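과제 중간보고서: 혼재 물품 집기 작업을 위한 인식·계획 소프트웨어 개발
제출처: Kasard 연구지원부
수행기관: Undel 로봇소프트웨어연구실
과제책임자: Akua Addo
작성: 2023년 4월

1. 보고 개요
본 보고서는 귀 기관의 지원으로 수행 중인 Sirine 소프트웨어 개발 과제의 2차 연도 상반기 추진 실적과 향후 계획을 정리한 것이다. Sirine은 형상과 재질이 서로 다른 물품이 한 용기에 섞여 있는 조건에서 파지 대상을 선정하고 로봇 팔의 접근 경로를 생성하는 소프트웨어로, 인식 모듈, 파지 계획 모듈, 실행 감시 모듈로 구성된다. 당 기간에는 인식 모듈의 개선과 시험 절차의 표준화에 인력을 우선 배정하였다.

2. 인식 모듈
1차 연도 평가에서 지적된 투명·반사 물체의 깊이 결손 문제에 대하여, 색상 영상에서 추정한 물체 윤곽으로 결손 영역을 보완하는 방식을 적용하였다. 학습에는 자체 수집한 2,000건의 작업 장면을 사용하였으며, 이 중 1,255건에 대하여 물체 단위 주석의 검수를 마쳤다. 나머지 장면은 검수가 끝나는 대로 학습 자료에 다시 반영한다. 용기 바닥과 벽면의 긁힘이나 얼룩을 물체로 오인하는 사례가 초기 판에서 확인되어, 빈 용기의 기준 영상을 함께 참조하도록 처리 순서를 변경하였다.

3. 파지 계획 및 제어
파지 후보의 점수 산정에 벽면과의 간격을 반영하는 항을 추가하였다. 종전 판에서는 벽에 붙어 있는 물체에 대해 충돌 위험이 있는 접근 자세가 상위 후보로 선정되는 경우가 있었다. 개정판은 그리퍼 손가락과 용기 벽면의 간섭을 후보 생성 단계에서 검사하며, 간섭이 예상되는 후보는 경로 계획으로 넘기지 않는다. 제어 주기와 통신 규격은 1차 연도 사양을 유지하였다.

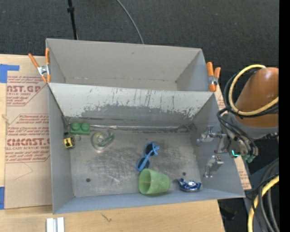 그림 1. 혼재 물품 시험 구성. 두 칸으로 나뉜 금속 용기의 앞쪽 칸에 선글라스, 투명한 테이프 디스펜서, 반투명 컵, 줄자 등이 놓여 있다.

시험 물품은 투명체, 광택 포장재, 얇은 금속류가 한 장면에 함께 포함되도록 선정하였다. 특히 열쇠고리용 금속 링과 같이 높이가 낮은 물체는 깊이 정보만으로 바닥과 구분하기 어려워 별도의 평가 항목으로 관리한다. 시험은 물품 배치를 바꾸어 가며 200회를 1개 묶음으로 실시하고, 묶음마다 실패 유형을 인식, 계획, 실행으로 구분하여 기록한다. 당 기간에 3개 묶음을 완료하였으며, 유형별 집계표는 별첨 1에 수록하였다.

4. 시험 도구 및 기록 체계
Lino Santoro 연구원의 주관으로 시험 기록 재생 도구를 개발하였다. 이 도구는 인식 결과, 선정된 파지 후보, 관절 궤적을 동일한 시간축에서 조회할 수 있게 하며, 3월부터 연구실 내부의 모든 시험에 적용되고 있다. 설정 파일의 판 관리가 미흡하여 일부 초기 시험의 조건을 재현하지 못한 점은 미비 사항으로 보고한다. 현재는 설정 값이 시험 기록에 자동으로 첨부된다.

5. 지연 사항 및 조치
실행 감시 모듈의 미끄러짐 감지 기능은 당초 계획보다 지연되고 있다. 그리퍼 전류 신호의 잡음이 물체 무게에 따른 변화와 잘 구분되지 않는 것이 주된 원인이다. 협력기관인 Martinelli와 신호 처리 방식을 재검토하고 있으며, 수정 설계서는 다음 분기 보고 시 제출한다. 이에 따른 예산 변경 요청은 없다.

6. 향후 계획
다음 분기에는 잔여 주석의 검수, 투명체에 대한 재학습 결과 평가, 용기 구석에 놓인 물체의 파지 후보 생성 개선을 추진한다. 개정된 시험 절차서와 모듈 간 인터페이스 명세서는 별첨 2와 별첨 3으로 제출한다.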